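旧毛巾别急着扔:我家抹布的一套土办法
6月 文/Marites Policarpio

搜索本站 请输入关键词 搜索

上个月换季收拾柜子,翻出来一大摞旧毛巾,硬的、发黄的、边上脱线的都有。我先生说扔了吧,我说你等等,让我想想!结果一想就想出这么一篇来。 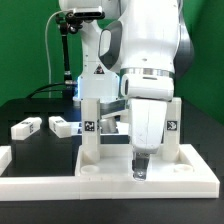

旧毛巾这东西,别看它洗脸不舒服了,当抹布可是正当年。新毛巾反而不好用,表面那层柔顺处理吸不进水,擦桌子越擦越花,旧的洗过几百遍,一抹就干净。所以我现在买新毛巾的时候就已经在盘算它的下半辈子了,深色的以后归灶台,浅色的以后归玻璃和镜子。

先说怎么裁。一条普通洗脸巾,我对折剪开,再对折再剪,得四块,手掌一包刚好。浴巾大一些,我那条裁出来6块,四块擦厨房,两块留给阳台。剪之前先把两头那条硬硬的织边剪掉,那一段不吸水,还容易刮花漆面(我家鞋柜门上那道印子就是这么来的,心疼了好久)。剪刀一定要用裁缝剪,厨房剪刀剪毛巾会咬布,剪两下就卡住,手也疼。

剪完会掉毛,掉得满地都是,这个躲不掉。我的办法是在院子里剪,剪完抖一抖,装进洗衣网里单独洗一遍,千万别和黑裤子一起洗!有缝纫机的人可以锁个边,我懒,只锁擦玻璃的那几块,因为玻璃上粘一根毛看着就难受。没有缝纫机也行,用粗一点的棉线沿边缝一圈大针脚,看电视的时候慢慢缝,两集就缝完了。

再说发硬发臭的问题。毛巾发硬多半是洗衣液没漂干净,加上水里的水垢。我试过很多法子,最后留下来的只有一个:脸盆里倒热水,手伸进去觉得烫但能忍的那种,加一勺过碳酸钠,就是超市里写着“彩漂粉”或者“氧净”的那类东西,泡20分钟,捞出来过两遍清水。下水那一刻就能看见盆里的水变成茶色,说实话有点恶心,可又特别解气。泡的时候盆别盖严,它会冒泡泡放气。羊毛和真丝不能这么泡,会坏,这个要记牢。

有人喜欢用白醋,我也用,但只在最后一遍漂洗的时候加一点点,能软一些。醋不要和漂白水放在一起,也不要前脚用完漂白水后脚倒醋,那个气体呛人,对身体很不好。我年轻的时候在合租房里见过室友这么干,全屋开窗开了一下午。

我邻居Steinar Kragh一直主张煮,他家抹布全部下锅,加小苏打咕嘟咕嘟煮。煮确实干净,就是厨房里那个味道……而且纯棉的可以煮,超细纤维的一煮就废,摸起来像塑料。我后来折中了一下,擦生肉案板的那两块煮,别的都泡。煮抹布的锅要专用,旧奶锅最好,把手上绑根红绳,免得哪天被人拿去热牛奶。

分颜色这件事我坚持了很多年。我家的规矩:

灰色和咖啡色的,擦灶台、油烟机外壳。
蓝色的,擦餐桌、冰箱门。
白色的,擦玻璃、镜子、水龙头。
剪成小条的破布头,擦鞋、擦自行车链条,用一次就扔。

刚开始家里人老拿错,我就在水槽下面的柜门里贴了一张纸,写了三行字,过了一阵子就好了。要是家里毛巾颜色不够分,剪一个角做记号也可以,剪一个角的擦桌子,剪两个角的擦灶台,洗多少遍都认得出来。

擦不锈钢水龙头有个小窍门。先用湿的白布抹一遍,水垢厚的地方拿布条蘸点柠檬酸水裹上去,等一会儿拆下来冲净,再拿一块干布使劲擦,亮得能照见人!柠檬酸我是这么配的:300毫升温水,兑一平勺,装进喷壶里,喷壶上写好字。大理石台面千万不要喷,会烧出一片哑光的印子,磨都磨不回来。

擦油烟机呢,很多人上来就喷清洁剂,其实刚炒完菜、机身还有点温的时候,拿热水拧过的布一擦,油就下来大半。要先关掉电源,灯泡附近别碰水。我每天晚上洗完碗顺手擦一把,花不了多少工夫,攒到过年再擦才叫受罪。

晾这一步比洗还要紧。抹布团成一团扔在水槽边上,洗得再干净也白搭,第二天一定有味。我在窗户底下拉了一根细绳,用木夹子一块一块夹开,两块之间留一个拳头宽。梅雨天晾不干,我就隔天拿去烘干机里跟床单一起转。没有烘干机的话,电风扇对着吹也管用,夹在晒衣架上吹一夜,早上摸着是脆的。

什么时候该退休?我看三样:中间磨得透光了,泡完还有味了,擦过的地方开始留毛了。占一样就降级去擦地,占两样就去擦鞋,再往后就真的可以扔了。降级的时候我会有点舍不得,像那条蓝格子的,还是孩子小时候用的浴巾呢,现在在阳台上垫花盆。

对了,垫花盆也是好用处。旧毛巾叠两层垫在盆底托盘里,浇水多了它能吸住,不会流一地。出门几天的时候,剪一根长布条,一头埋进花盆土里,一头泡在水桶里,水会自己慢慢往上走,我的薄荷就靠这个撑过了一个星期。水桶要放得比花盆高一点,布条先浸湿了再埋。

还有人来信问能不能用旧T恤代替。可以呀,T恤擦眼镜盒、擦木家具上的灰都很好,掉毛少,就是吸水差一截,擦洒出来的汤不行。旧牛仔裤剪开做隔热垫,缝三层,端砂锅不烫手,我已经缝了一对,另一对还差一条边没收口,等我找到那卷深蓝色的线再说。

下回想写写木砧板怎么上油,家里有裂了缝的砧板先别丢,放阴凉地方等等我。

联系我们 | 投稿须知 | © Nellano 居家小记 版权所有 | 返回顶部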